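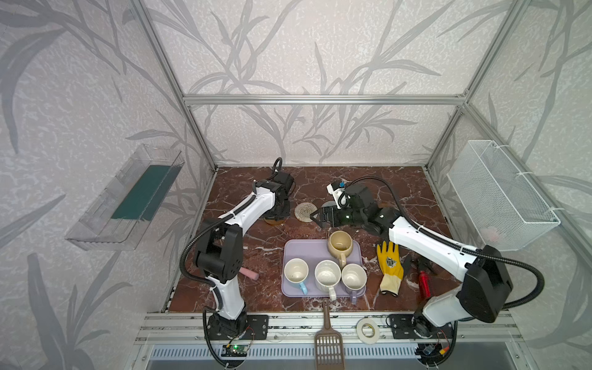
Chapter 5: Looking After a Two-Arm Cell

Search this book

Contents Previous Next Glossary

The first cell I was ever put in charge of came with a binder, and I read the binder twice before I touched a bolt. Then Ingeborg Kramer came over, put her palm flat on the front rail, and asked me what was holding the left arm down. I said the base. She said no, go look again. The base sits on a plate, the plate is bolted to the rail, and if those bolts creep then everything you taught the arm is off by the same small amount. I've started every inspection at the plates since then, and that's where we'll start too.

This chapter sticks with one cell from beginning to end. It's the mug-and-coaster bench at our Madstead shop, two arms on a shared front rail, and by the last page you should be able to set it up, keep it running and put it right when it drifts.

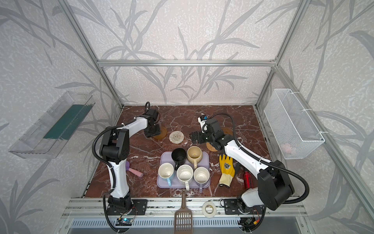

Plates first, then, and after the plates, cables. I've lost more hours to cables than to motors! The corrugated conduit on each arm needs enough slack to follow the elbow through its whole reach, but a loop that's too generous will snag on something sooner or later (usually during the one run you didn't watch). Move the arm slowly by hand control to its farthest pose, stop, and look at the conduit at both ends. Then do the same thing folded in close. Write down what you saw, even if it was fine.

The shared middle of the table is the other place to spend your time. Either gripper can get there, so each arm's position has to be right compared with the table and also compared with the other arm. We'll work through that check in Section 5.2, with the mugs left in place, the way Ottmar Stüber taught it to me.

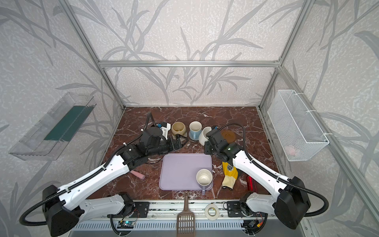
Figure 5.1 Both grippers near the cups at the back of the table, with the lavender tray in the center.

Ottmar's rule was to change one thing and then run the check again. I broke that rule in my first November on the job. I re-seated a wrist camera and tightened a finger on the same afternoon, the grasps went sideways, and I had two suspects and no way to choose between them. It took me until the next day to undo it all.

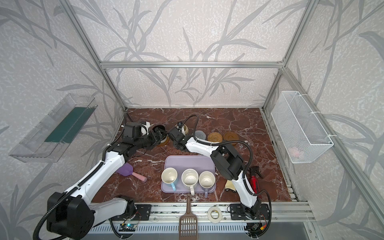

So keep a log. Ours is at entry 462 as I write this, and a lot of those entries are one line long - "left plate checked, no change" - and I still read back through them when something feels off. You'll start your own in Exercise 5.1, before you pick up a wrench.

Last updated September 10, 2026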